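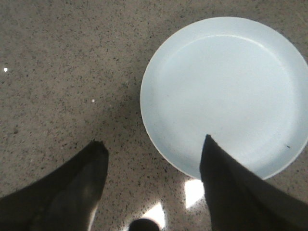
## The supper club is back, and I need your puddings

Hello again from Trornwood! It's been a quiet month for this bit of the newsletter (my fault, I was in bed with a rotten cold for most of it) but I'm up and about and I've got supper club news.

First, thank you to everyone who came to the last one. We had 17 round the table in the end, which meant two people on the piano stool and Matúš Kováčik perched on a toolbox all evening. He says he was comfy. I've since borrowed some folding chairs from Iveta Murín, so anyone who's been put off by the seating can come back.

The food was lovely. Dagmar Šimko did her cabbage rolls, and I've had more messages about those than about anything else this year. I asked her for the recipe and she sent me a page with hardly any amounts on it, so here's my best go at what she does: boil a whole white cabbage until the leaves peel off easily, fill them with minced pork, cooked rice, a grated onion and plenty of paprika, then pack them tightly in a pot with a jar of sauerkraut over the top. Low oven, 2 hours, lid on. Soured cream at the end. I made them at home last week and mine came out a bit pale next to hers — I think I was mean with the paprika — but there were none left by bedtime.

Now for the next one. It'll be in August, date to follow once I've heard back about the hall key, and the plan is cold food and lots of it. Nayeli Pacheco is doing a big tomato salad with lime and green chilli, and she's promised a mild bowl too for those of us who cried last time. Otakar Sýkora is bringing bread. I'll do a potato salad with gherkins and far too much dill, the way I always do.

What we haven't got is puddings! Last time there were five savoury dishes and one packet of wafers. If you can manage a cake, a tart, a bowl of cherries, anything at all, drop me a line and I'll put you down. Cherries should be cheap by then if the market stays as it was last summer. And if you've got a good recipe for something that doesn't need an oven I'd love to have it, my kitchen gets unbearable in hot weather and I'd sooner not turn the thing on.

A few odds and ends:

- Please bring your own plate and a fork if you can. It saves such a lot of washing up and means we don't have to use paper ones.
- Put your name on the bottom of your dishes with a bit of tape. I've still got a blue casserole lid and a very nice serving spoon, and I'd like to get them home.
- Tell me about allergies when you reply, even if you've told me before. I've lost the old list.
- Children are welcome and so are grannies. Dogs can go in the yard.

It's pay what you like, same as ever, with a tin by the door. Last time's tin paid for the hall and left enough over for a new kettle, so tea should come round a good bit faster.

Let me know about those puddings!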